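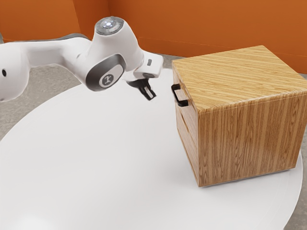
## Unit 4: Choosing and storing household furniture

These notes go with chapter 4 of the reader. Bring them to the January session along with your room plan.

**Terms you need**

- *Carcass*: the box of a cabinet, without doors, drawers or back.
- *Face frame*: the strips fixed to the front edges of the carcass.
- *Reveal*: the even gap left between a door and its frame.

**Wood and moisture**

Solid wood moves across the grain as the air gets damper or drier. It hardly moves along its length. Wide panels are left free in a groove for this reason – glue them in and they may split. For storage we use 53 percent relative humidity in all class problems.

**Case: the Warilari warehouse**

Warilari stores 1,514 pieces for two shops, Ammann and Budmont. Ammann owns 724 of them and Budmont owns 503. The rest are unsold returns.

1. Work out how many pieces are returns.
2. Draw a floor plan that keeps the three groups apart.
3. Decide which group should be nearest the loading door, and write two or three sentences in support.

Cabinets are stored upright with the doors taped shut. Tabletops may stand on edge if they are padded – never lean one against a heater.

**Reading for next time**

Pages on hinges and drawer runners. Skip the section on veneer, we come back to it in Unit 6.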